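Taking a group of kids to a robot open day - worth it? How long do the demos run?

Posted by Edgars Urbonaitė in Days Out and Visits
Viewed 79 times

Trying to sort this out fast, sorry for the mess. We have 17 kids, ages nine to 12, and the Kulstead robotics lab has an open day coming up in July. Their page says "live demonstrations of household tasks" and that's pretty much it. No times, no mention of groups. Has anyone been to one? Mainly want to know - do the kids get to see a robot do something, or is it a slide show with a robot parked next to it? Also how close can they stand. Also lunch. Also is it OK for a kid who hates loud noise. We have an hour and a half on the bus each way so I'd rather not find out when we get there.

Margus Avotiņš
Accepted reply - 34 people found this helpful

Went last year with my two and a neighbor's kid. Short version: yes, go, but book the demo slot seperately. The open day ticket only gets you in the building. Demo slots are free but they go early, and they take up to 57 people across the whole day, so with your group you want to call and not use the form. The form only let me pick four.

The demo itself. Real robot, real task, no slides until after. Ours was the shopping one. They have a small room done up like part of an apartment, bed and all, and a full-size humanoid with a red basket in one hand going for something on a white cube shelf. Slow. Really slow if you're used to videos. One of mine asked if it was broken. But then the hand opens up in front of the shelf and they all go quiet.

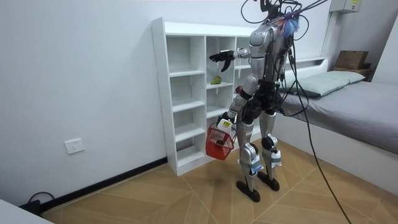
Maarja Lill wrote in to say the shopping run was the one her group got too, and the kids talked about it the whole way home, but she'd warn anybody that a single round can take the full slot and the staff don't hurry it along. She also said to ask for the morning, when the talk afterward is longer and they take more questions.

Agree with all that, didn't know about the morning thing. Other stuff:

Viewing is from behind a line on the floor, kids in front, adults in back. No touching. There's a separate table in the hall with a little arm called Filip that they can drive with a joystick. Line for that was long, so do it first.

Noise - fine when we went. Some whirring, a few clunks. The hall was worse than the demo to be honest, lots of echo. Bring headphones for your kid anyway.

Cables everywhere. The robot had a thick bunch coming off the top and somebody will ask why. Guy told us power and data and moved on. If you want a better answer than that ask at the end.

Lunch, bring it. There's a vending machine and a lawn.

Baiba Stankevičius

Only went to the Rosteck one, not Kulstead, so take this for what it's worth. Theirs is more of a factory tour, conveyor belts and sorting machines behind glass. Nice but my daughter was bored after 20 minutes. If the kids want something with arms and legs I'd go with Kulstead.

One tip that probaby works for both - have them write down a question each before they go. Ours all froze up when the engineer asked. Then on the bus, a million questions.

Deividas Ozoliņš

call them. the site was out of date when I looked, still had last years hours up. parking is behind the Zonness building btw, bus can't turn around out front

Edgars Urbonaitė

Thanks all. Called this morning, got a 10:30 slot for the whole group, they're splitting us in two and the other half does the joystick arm while they wait. Didn't think to ask about which task they'll be showing. Will bring headphones and sandwiches.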